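30th May – shared workshop, back room

Torso build, entry after the head mount rework. Both arms are on and powered from the bench supply. Remedios Cuesta had the room until noon, so everything below is from the afternoon.

Started with the head mount. The old bracket let the camera nod whenever the shoulders stopped hard, and every nod shifted the camera-to-torso transform enough to put the right gripper off target. New bracket is the Jodura one, drilled out to take the larger bolts. Torqued, marked with paint pen, left alone. Redid the extrinsic calibration with the printed board taped flat to a piece of glass. Residual is better than in February, though I don't trust the February number much, as the board had a curl in it.

Tilt is now fixed downward. We lose the horizon and most of the far wall, and gain the near bins and both forearms in the same view. For picking from the stand that is the right trade. If we go back to driving between rooms on the head camera alone, the tilt will have to come up again.

Task for the afternoon was basket in the right hand, left hand free to pick. Order of work at the stand is unchanged: right arm goes to the hold pose first, then the left arm opens and waits low beside the front panels until it is given a bin.
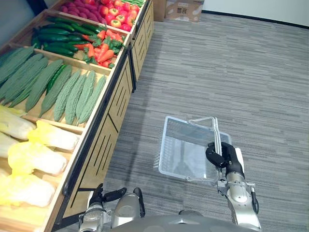

The hold pose needs the basket clear of the carpet and far enough forward that the handle doesn't foul the forearm cables. Joint values are saved under hold_b. The earlier pose, hold_a, had the elbow tucked too close to the body and the wrist ran near its limit, so any correction in roll tripped the soft stop. Don't use hold_a. I have left it in the file only so the old logs still replay.

Grip on the handle is by position with a current ceiling, same as before. The metal handle is thin compared with the opening of the fingers, and a straight close tends to finish with the handle lying at an angle across the pads. Changed the close routine to two stages: close to near contact, pause 300 ms, then close to the ceiling. The pause gives the handle time to stop swinging. Ran it 20 times from the same start and the handle seated square every time except once, when I had the basket turned wrong to begin with. I count that one as mine.

The clear basket is a problem for depth. The sensor reads straight through the walls to the carpet, with some speckle along the rim. Segmentation on color does no better, as the stripe pattern shows through and gets labeled as floor. For now the drop point is computed from the wrist pose and a fixed offset to the middle of the basket, with no vision in it at all. That works as long as the basket hangs plumb. It will stop working once there is real weight on one side. Options are a strip of matte tape around the rim or an opaque basket. Tape first.

Produce notes, for whoever writes the grasp table:

Carrots – the leafy tops confuse the axis estimate. Fit the axis on orange pixels only and ignore the green.
Cucumbers – easy to see, hard to separate when stacked. Approach from above with the fingers across the short axis.
Bitter melons – the bumpy skin gives good friction. There is a green chili pepper in that bin. I left it there as a test for the classifier, and it should be reported as a separate item.
Napa cabbage – widest thing on the stand. Needs the full opening of the left gripper, and we have very little margin. Grasp at the stalk end.
Tomatoes – not attempted. The upper bins are close to the end of reach with the base where it is.

The tilt of the bins matters more than I expected. The approach vector has to be normal to the bin floor, and I had been using world vertical. With world vertical one finger touches early and pushes the item down the slope. Measured the slope with the digital level and put it in the config as a constant.

Fault 711 came up twice on the left arm, both times on enable. Clakow's manual lists it as encoder battery low, but the battery reads fine on the meter. I reseated the connector at the shoulder and it has not been back. If you see it, write the time here before you clear it.

The Lo Presti cable clips are too stiff for the wrist. They hold, but the small cables kink at full flexion. Swapped to hook-and-loop wrap on the right side. Left side still has the clips.

Open items:
– matte tape on basket rim, then repeat the depth test
– drop point with 8 items in the basket, check how far it hangs off plumb
– wrap for the left wrist cables
– ask Dundbridge whether the longer finger pads are in stock
– move the base in toward the stand and rerun the reach map for the upper bins

Bench supply off at the wall, arms parked, log copied to the shared drive.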